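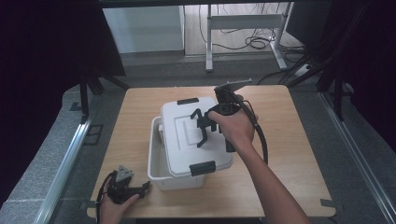

The Case for the Boring Page

Every workplace has two sets of rules. One is laminated and hangs by the door. The other lives in the head of whoever has been there longest and comes out in the form of a sigh. I have spent a good part of my working life trying to get the second set onto paper, most recently for people who teach robots to use their hands, and I would like to say a few words in favor of the result, which is eleven pages long and has never been described as a good read.

The work it covers is humble. A person sits or stands at a table with a gripper in each hand and does a household chore through them: takes the lid off a tub, puts the lid back on. Then does it again. The recordings go into a large pile, and somewhere down the line a machine studies the pile and forms an opinion about lids. If the pile is sloppy, the opinion will be sloppy too, and it will be held with great confidence, as sloppy opinions are.

You would think a field this fond of numbers would have settled on how to do this. What it has is a large literature on what to do with the recordings and very little on how to make them. When I started at Tandcombe the written procedure for a lid task was a single line: "Open the box naturally." I have thought about that adverb a great deal. Some of our people opened the box naturally by popping both latches first. Others found it natural to lever up a corner and let the far latch fend for itself. One man, a former piano mover, picked up the whole tub and shook it.

We recorded 2,782 takes of that task before anyone asked when a take was over. Is the box open when the lid is loose? When it is clear of the tub? When it has been set down flat on the table and let go? All three answers were in the pile, filed under the same name. A lid lying crooked across the top of its tub was a success in one person's log and a failure in the next person's, and both of them had been careful.

So my first rule, and the one I would carve over the door if the landlord allowed it, is that the end of a task must be written down before the start of it. It should be written so that a stranger looking at the table could say yes or no. "Lid off" will not do. "Lid fully on the table, no part touching the tub, both grippers clear" will. It is ugly, and it has saved us more hours than any piece of software we own.

My second rule concerns failures, and here I expect to lose some friends. Keep them. There is a strong urge, when a gripper slips off a latch, to mutter something and start again, and at the end of the day to hand over a tidy set in which every lid rises like a curtain. Matar, whose work we were hired to check last August, had thrown out over 600 takes for what their log called "clumsiness." I asked to see what was left. It was beautiful. It had nothing whatever to say about what to do when a latch sticks, a thing latches do for a living.

The fair objection is that a pile full of fumbles teaches fumbling. It can, if nobody labels it. A slip followed by a recovery is worth having, with a note of where the slip was. A slip followed by the operator giving up and using a thumb is worth having too, in a separate folder with a stern name. What does no good is the quiet deletion, which leaves no trace and makes the next person believe the job is easier than it is.

Third, and cheapest: look after the table. I mean the real one. Decide where it stands, mark the spot on the floor, and check it against the mark every morning. Decide which way the latches face. Decide what happens to the cables, because any cable left to itself will find the one elbow in the building that is trying to hold still. Durkholm sends its operators a start-of-day card with 18 lines on it, and I used to make fun of that card. Then I watched a crew lose an afternoon to a table that had been bumped by a vacuum cleaner, and I asked Durkholm for a copy.

Their card does have one flaw, shared by nearly every card I have read: it looks after everything in the room except the person. There are lines for the battery and the lens. There is no line for the wrist. Holding a gripper all day is work, of the small and stubborn kind that does not hurt until evening. Flestlow sets its crews a target of 3,000 takes and, to its credit, also sets a limit on how long anyone may go without putting the things down. The limit is the better number. Tired hands take shortcuts, and shortcuts get recorded along with everything else.

Rima Rawashdeh, who edited our eleven pages and cut them from thirty, put the rest breaks on page one, ahead of the equipment list. I argued for page nine. I thought engineers would skip anything that began with people. She said that if they skipped page one we would at least learn something about them. Page one it stayed.

I can hear the complaint that all this will slow things down, that standards are for industries old enough to have lost interest in themselves, and that a little mess is the price of moving quickly. I have a soft spot for mess. I keep my own kitchen on that principle. But my kitchen is not going to be copied into other people's kitchens by the thousand, with my habit of putting lids on the wrong tubs preserved for all time.

If there is ever a shared standard for this kind of work, I hope it is short, and I hope it is written by people who have done an honest week at the table. I would like it to say what "open" means. I would like it to forbid the word "naturally." Ours is free to anyone who writes to the Tandcombe office and asks for it, though be warned that page seven is entirely about latches.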